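# Westby Riverfront Planting Inventory

Tree and shrub records for the Nakine Creek promenade, kept by Eserano landscape architects. The file has 1,281 rows, one per plant, and covers all 4 phases of the plan.

Plants under 30 cm at survey time are left out. Positions were taken on foot and are good to the nearest meter – less so under the Koech Street bridge.

Colors on the phase maps are yellow, red and blue, like the bricks on the marble tabletop. Phase 4 is hatched.

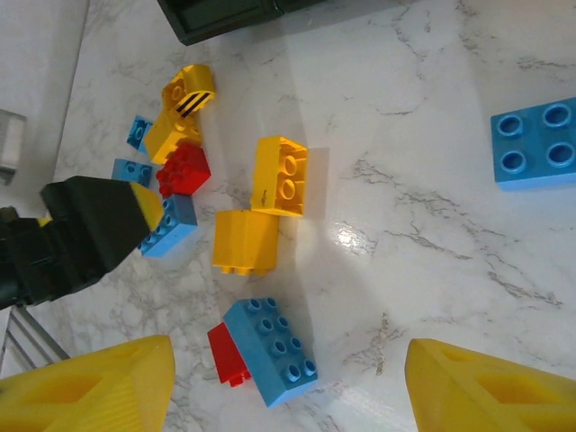 ## Known gaps

- Roughly 110 rows have no species, only a genus.
- Meadow seed mixes are not included.
- Phase 3 was surveyed in October, after leaf drop.

Last updated: April 2025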